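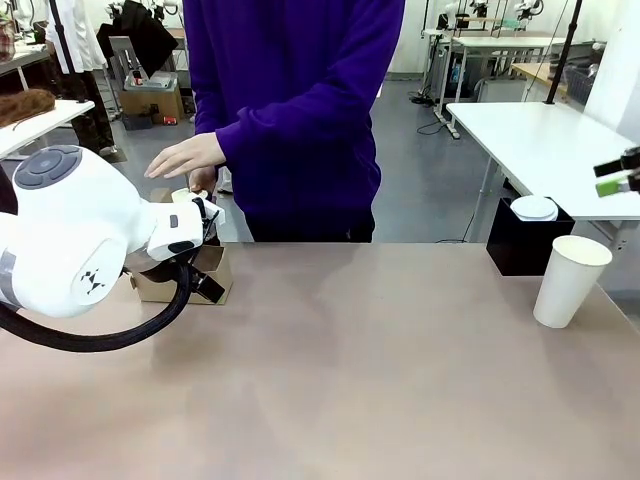 A gripper, a small white cup and a hand held just over both of them.

I've been arguing with my friend Birutė Venckus about that hand since May, and I'd like to argue with the rest of you now.

My question is a boring one that I happen to love: when we report that a robot can do a job, how much of the job did a person do? I don't mean cheating. I mean all the small help that creeps in when you spend your days next to these machines. You nudge a box. You square up a flap. You put your palm near something because you've got a feeling about it (I do this at home with the blender). Then the trial goes into a spreadsheet as a one or a zero, and the hand goes nowhere at all.

The paper that set me off is the Skadetow one, out of the Grelville lab. If you haven't read it, they trained a two-armed robot on 4,000 demonstrations of packing and unpacking, ran 1,000 trials and reported 95 percent success. That's a great number! I was jealous for a week. But go looking for the word "intervention" and you'll find it 2 times, both in the appendix, and neither time does it tell you what counted as one. Does reaching in count? Does touching the box count? What about standing close enough that you could?

Birutė thinks I'm being a pain. Her view is that deformable stuff like cardboard and paper cups is miserable to work with, that any lab running long sessions will have people near the table, and that readers in the field already know it. She's right about the cardboard. I once lost a whole afternoon to a box whose flap kept springing back up, and I would have taken any help going. But "readers in the field already know" is how we end up with numbers that can't be compared. Her lab's 95 and my lab's 95 could be two completely different robots, and one of them might be a lot of patient human being.

What I'd like is pretty small. Write down every time a person's hand comes into the workspace, whether or not it touches anything. Report success with those trials in and with them taken out. The Correia group has started doing this, and yes, their results look worse than everybody else's, and I trust them more than anything else I read this year. We tried it ourselves on our Letside runs. It was embarrassing, and it also showed us that nearly all our reaching in happened at one step, the release, so that's where we went and worked.

Birutė says no reviewer will thank me for it. Probably not. I'm putting the extra column in the next paper anyway, and she's agreed to let me see hers.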